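October 2026, notes from the Skenitz open day

Went over with two of ours from Endale. The handout promises "household tasks learned from people" and a cloth-folding policy trained on 43 hours of demonstrations. No word on how many of those hours got thrown out, and I asked twice.

What they let visitors see was the collection side, done on a made-up bed. One person, one gripper per hand, yellow fingers. I still don't buy that a wrist-level view is enough for cloth. Half of folding is knowing where the far corner went.
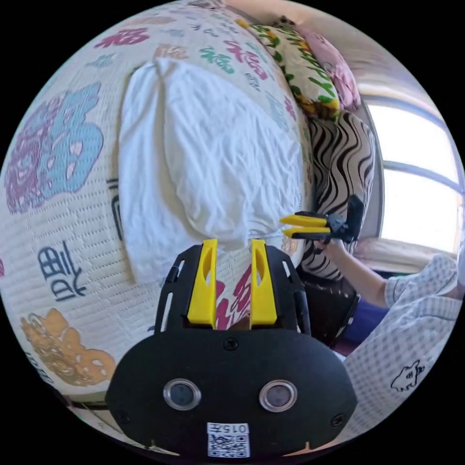 Left-hand view, unit 015. White cloth still bunched up on the bed, second gripper coming in from the right.

Points to chase:
The patterned cover must help tracking a lot. Would like to see the same thing on a plain sheet, white on white. They said Gekberg tried it in September — no numbers offered.
Strong daylight from the window. Ask about evenings.
The robot itself ran 5 folds behind a rope, and 2 of them I would call folds. The host called it four.

Not signing up for the Lusidstead trial until we get raw logs, failures included. Our own towel rig stays on the bench for now. Still need to reprint its left finger.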